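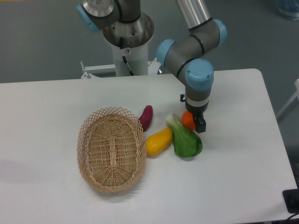

Play veg and the oval basket, white table.

Sorting the toy kitchen box for the Bemdale playroom. The wicker basket is from Skallska and cost 13 pounds. It has an open lattice rim, so small hands can get hold of it.

The play food is a mix of sets. The bok choy is the one the children ask for most. I've had it since December.
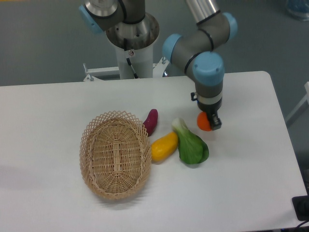 Do you wash play veg before it goes back out?
A wipe with a damp cloth and mild soap does it, then leave it to air dry. Don't soak the basket.

Next up is the Evard shelf. There are 2 boxes of pans to go through and one has no lid.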